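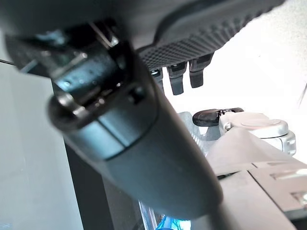
Le bras du poste 2, pince au premier plan.

Automatisation de la préparation des commandes - vos questions

Mise à jour : 31 août 2018. Rédigé vite entre deux réunions, si une réponse manque écrivez à Noemi Nakamura, elle transmet.

C'est quoi exactement, Duvico ?
Le nom du projet. Pas du robot, pas du fournisseur. Les robots n'ont pas de nom et on aimerait que ça reste comme ça, on a déjà assez de mal avec les étiquettes des casiers. Le logiciel qui distribue les commandes s'appelle Detach, c'est lui qui s'affiche sur l'écran à l'entrée.

Quels produits sont concernés ?
Boissons pour commencer. Bouteilles, canettes. Le reste (épicerie, hygiène, vrac) continue à la main, sur les mêmes allées qu'avant. Pas de date pour l'épicerie, inutile de demander à Thierry Bailly, il n'en sait pas plus.

Est-ce que des postes sont supprimés ?
Non. 27 personnes à la préparation avant, 27 maintenant. Aucun départ contraint lié à Duvico, c'est écrit dans l'accord signé en février. Par contre les postes changent, et pour certains beaucoup. Voir plus bas.

Alors qui fait quoi maintenant ?
Un préparateur suit deux bras. Il remet les bouteilles droites en rayon, reprend les articles ratés, valide le panier en fin de commande. Moins de marche, moins de charges. Plus d'attente aussi, et plus d'écran. Ceux qui aiment bouger trouvent le temps long, on le sait.

Et si le bras rate une prise ?
Il réessaie une fois puis il s'arrête et appelle. Ne pas aider à la main pendant qu'il bouge. Jamais. Bouton pause, attendre l'arrêt complet, prendre l'article, le poser dans le panier, touche « repris » sur l'écran. Si la touche n'est pas faite, Detach croit que l'article manque et en redemande un au rayon, le client se retrouve avec deux sodas et nous avec un écart de stock.

Les doigts, on y touche ou pas ?

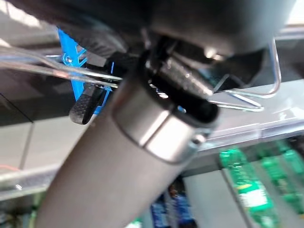
Pour le nettoyage oui, bras à l'arrêt et clé retirée. Chiffon sec, pas de produit, pas d'air comprimé. Pour un réglage ou un remplacement, non : c'est la maintenance, Ovidiu Stoica ou quelqu'un de son équipe. Une vis qui a l'air desserrée, on la signale, on ne la resserre pas. Même chose pour les câbles - ne rien remettre en place soi-même, même si c'est juste pour dépanner.

La cadence est-elle surveillée ?
Celle des bras, oui. Celle des personnes, non. Detach enregistre les arrêts, la cause et l'heure, pas le nom. Le temps entre un appel et une reprise est mesuré par poste et par semaine. Leilani Greenberg a demandé que les chiffres soient affichés pour tout le monde et pas seulement pour l'encadrement, c'est fait depuis le début de l'été, panneau près des vestiaires.

Et ça donne quoi, justement ?
2 085 commandes passées par les bras à ce jour. Sur 100 commandes, 70 sortent sans intervention. C'est moins que prévu, autant le dire. Les canettes couchées posent probleme, les emballages transparents aussi.

Formation ?
Deux demi-journées, sur le temps de travail, payées normalement. La première en salle, la seconde au poste avec un collègue déjà formé. Pas d'examen. Possibilité de refaire la seconde si on ne se sent pas à l'aise, il suffit de demander, pas besoin de se justifier.

La prime de port de charges disparaît ?
Maintenue jusqu'à la fin de l'accord pour tous ceux qui la touchaient. Pour les nouveaux, en discussion.

Peut-on refuser de passer sur un poste automatisé ?
Oui, pour l'instant c'est au volontariat. Ceux qui restent en manuel gardent leurs horaires. Si un jour il n'y a plus assez de postes manuels on en reparlera, les délégués seront prévenus avant.

Qu'en pensent ceux qui y travaillent déjà ?
C'est partagé. Le dos va mieux, ça revient souvent. Le bruit passe. L'isolement par contre, on ne l'avait pas vu venir : avant on se croisait dans les allées.
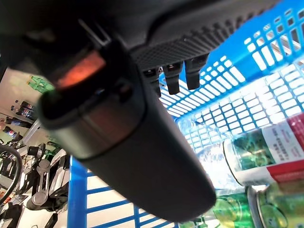
Marcus Pettigrew le dit autrement : « Je rentre moins fatigué mais je parle à moins de monde. Le matin je remplis les rayons, après j'attends que ça sonne. Qu'on nous fasse tourner toutes les deux heures et ça m'ira. »

La rotation, c'est prévu ?
À l'essai dès la rentrée, toutes les deux heures, entre manuel et automatisé. Le planing sera affiché au même endroit que les chiffres.

En cas de panne générale ?
Tout le monde repasse en manuel, listes papier dans l'armoire du fond. Le support Cletel est prévenu par le chef d'équipe et par lui seul.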